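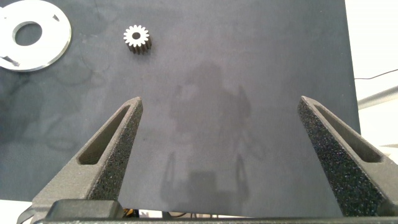 How to Practice Renaissance Dance at Home (Without Kicking the Furniture)

24 January 2019

I get a lot of emails from people who've just been to their first historical dance class, loved it, and then discovered a week later that every single step has fallen out of their head. I've been there! My first class was in November, the next one wasn't until after the holidays, and by then I couldn't have told you which foot a single starts on. So I put together a home routine, and I still use it, with a few changes, after all these years.

I'm assuming you know what a bransle is and that you've done a pavan at least once. If you haven't, go to a class first. It's so much easier to copy a person than a paragraph.

What you need

Not much. A bit of floor, a music player you can reach without bending down, and shoes with a thin, smooth sole. I danced in sneakers for my first couple of months and couldn't figure out why my turns felt like unscrewing a jar. Leather-soled slippers are great. My current pair is from Kokell and they've held up well, though the stitching on the left one is starting to go.

For music, I use the two-disc practice set from Caruso, mostly because every track has a spoken count at the front. If you have your own recordings, just check that the tempo is slow enough to walk to. Some concert recordings are played at a lick no dancer could keep up with, beautiful as they are.

Step 1: Clear your space

My living room gives me 8 feet by not quite that, once the coffee table is shoved against the wall. It's enough for everything below. If you're in a narrow hallway you can still do all the forward and back work, and you can save the sideways stuff for the kitchen.

Roll up the rug. I mean it. A rug that has never moved an inch in its life will slide the minute you try a hop on it.

Step 2: Walk the beat

Put on a pavan and just walk. One step per beat, easy arms, eyes up. Do this for the whole track, even though it feels silly. I used to skip this part and go straight to the steps, and I'd spend the next ten minutes chasing the drum.

When you get to the end of the room, turn around however you like and keep going. Don't stop the feet to turn. Let the turn take as many beats as it wants.

Step 3: Singles and doubles

A single is a step and a close. A double is three steps and a close. Left foot first, then right, and the pattern for a basic pavan goes single, single, double, then the same again starting on the other foot (or going backward, depending on who taught you).

Say it out loud while you do it! "Left and close, right and close, left, right, left, close." Saying it kept me honest, because if my mouth and my feet disagreed I knew about it right away. After a few rounds, drop the words and hum the tune in their place.

The closes are where people get sloppy. Bring the heels together, let both knees soften a tiny bit, and rise a little before you go again. It should look like you meant to stop there.

Step 4: Take it sideways

Now switch to a double bransle. Same double, only you're going to the left: step left, bring the right foot in, step left, close. Then the same thing to the right. In a circle everyone travels a bit farther to the left than to the right so the whole ring drifts around, so make your right-going steps smaller. At home you'll know you've got it when you end up gradually working your way toward the bookcase.

I put a strip of painter's tape on the floor and tried to keep my toes along it. I was all over the place at first, with my hips swinging around as if somebody had hold of my belt.

Step 5: Add the kicks

Once the sideways doubles feel boring, put in some kicks. They're small ones, with the foot lifted in front of you, low, and the knee nearly straight. Start by replacing the last close of each double with a lift, and hold it for the full beat. Then try three quick ones in a row, left, right, left, and a pause.

If you live upstairs, do these in socks and think of the person below. (Mine was very nice about it.)

Step 6: Try it for a galliard

Don't worry if this one takes you ages. The basic five-step is 4 kicks, a leap, and a landing with one foot in front of the other, all fitted into six counts. I learned it holding on to the back of a chair, with no music at all, and I'd suggest you do the same. Count slowly: kick, kick, kick, kick, leap, land. The leap goes on five and the landing on six.

Then let go of the chair. Then, some other evening, add the music. I used the slow galliard on the second Caruso disc for weeks before I dared to try a faster one.

If your calves start to burn, quit for the night. I didn't once, and I went down the stairs backward the next morning holding the rail.

Step 7: Run a whole dance

Finish every session with one complete dance from start to end, with no stopping to fix things. Bow at the beginning, bow at the end. If you get lost, walk to the beat until the tune comes around again and rejoin. It's exactly what you'll have to do at a ball, so you may as well get good at it now.

How long should it take?

My sessions run 40 minutes, and I do two a week. When I'm busy I do just the walking and the doubles while dinner is in the oven. I keep track in a little Givix notebook: date, which dances, what went wrong. Over 40 pages of that last part so far!

A few things people ask me

Can I practice couple dances alone? Yes, mostly. Hold your hand out at the height your partner's would be and leave room on that side. I've used a coat stand, which is a fine partner for a pavan but hopeless in a galliard.

Do I need a long skirt? For practice, no. Before an event, though, do at least one session in whatever you plan to wear. The first time I danced in full skirts I stepped on my own hem on the very first double.

Should I film myself? If you can stand it. I prop my phone on the windowsill and only look at my feet, and I delete it afterward.

Where do I find other people to dance with? Ask at your local early music group, or come along to the Zedier practice evenings if you're nearby. Beginners are welcome, and you can sit out whenever you like. Bring water and your thin-soled shoes.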